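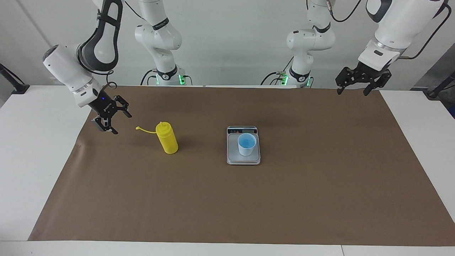
# Jelter – Greltgate

Jelter are four friends who started to play together in a rented garage at the edge of Dinden, a town where the last music venue closed when they were still in school. Maybe this is why their first album sounds so hungry. It has seven songs, it was recorded in one week of October, and almost every take was played live with all the amplifiers in the same room.

To put a label on them is not simple. The guitars come from shoegaze, but the drums are dry and fast like in old post-punk records, and the singer prefers to speak when other singers would shout. "Kariuki", the opening single, stays on two chords for almost its whole length and still it never becomes boring. The bass makes the melody there, and the guitars only enter with force at the second chorus.

The title song is the slow one. It takes its name from the bus stop where the band waited after rehearsals, and it has an organ recorded so low that I discovered it only with headphones. For me it is the best moment of the album, together with "Night Tariff", which closes side A and ends very suddenly.

Not everything works on the same level. The fifth song repeats ideas from the single, and the voice is sometimes buried under too much echo. With a bit more than half an hour of music, these are small complaints.

The band paid for the vinyl from their own pocket. They pressed 200 copies in green and sold them in 81 days, mostly from a table beside the stage. The second edition, in black, comes out on 3 January 2020 with 1,000 copies and a printed lyric sheet. After that they will go on tour with a borrowed van, and they are already playing two new songs in the concerts, both of them louder than anything on the record.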